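Re: [manip-learning] relabeling trick on kitchen tasks, does it hold up?
From: Arash Hassanpour
To: manip-learning list

Hi all,

Sorry for the slow answer, September ate me alive. Quoting the question so it's all in one place:

> Arash, at the Womular meetup you said you were getting decent
> results by throwing away the original task labels and writing new
> ones afterward from what the arm really did. Two things. How many
> demos did you need before it beat plain imitation? And does it
> still work when the table has a bunch of stuff on it that has
> nothing to do with the task? Our runs with Fluslow fall apart as
> soon as there's clutter. Would love to see your setup too.
> - Todorova

OK, the numbers first. We have 341 demos by hand, plus 2,000 short clips of the arm more or less playing around, no task given. Plain imitation uses only the 341. The relabeled version uses everything, with a short sentence attached to each clip after the fact ("ketchup onto plate", that kind of thing). I didn't do a proper sweep over demo count, so I can't tell you where the lines cross. I did try it once with 100 demos and the gap over plain imitation got bigger, which I liked a lot, but it's one seed so please don't quote me!

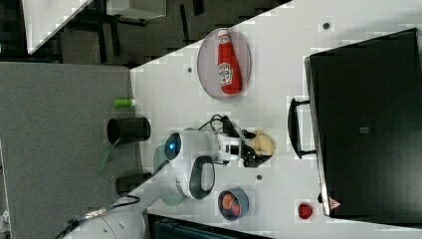
On clutter: yes, it holds up, but only if the clutter was there in the play clips too. My first batch was all super tidy, two objects max, and the policy learned to grab whatever was closest to the gripper. It didn't care what the sentence said. Ask for the strawberry, get the lemon. Then I started leaving the bowl and the fruit and the ketchup out all the time, and swapping pieces between clips, and the language started to matter. I think that's most of the trick, really. If there's only one sensible thing to grab, why would the model bother reading?

So Todorova, my guess about your Fluslow runs is that your training tables are cleaner than your test tables. Try messing them up before you touch the model. It's a boring fix but it's cheap.

The other thing that bit me was the sentence writer. We use Jivness for that (first and last frame in, sentence out) and it loves to name whatever is big and sits in the middle. A bottle on a plate became "move the plate" way too often. I ended up giving it a list of the objects and making it pick one that had changed position, and dropping the clip if it couldn't. We lost a fair number of clips that way and the results still got better.

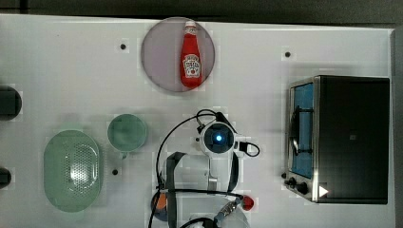
Things I still don't trust: anything with two steps. "Put the bowl down and then move the bottle" mostly gives me the first half and then the arm just sort of hovers there looking thoughtful. I cut the play clips short, so the model has hardly ever seen one move follow another. I'm going to try stitching neighboring clips together and writing one sentence for the pair. If someone here has done that and it was a waste of time, please tell me now and save me the GPU bill.

Also the see-through and pale dishes are a pain. Grasps on the rims are noticeably worse than on anything red or orange, with both methods, so I don't think relabeling has anything to do with it. Could be depth, could be that the rims are thin. If you have a favorite set of plastic dishes that doesn't do this, I'm all ears.

I can share the filtering script if people want it. It's ugly and has my paths hardcoded all over, but it's short. Write me off list and I'll send it over.

Cheers,
Arash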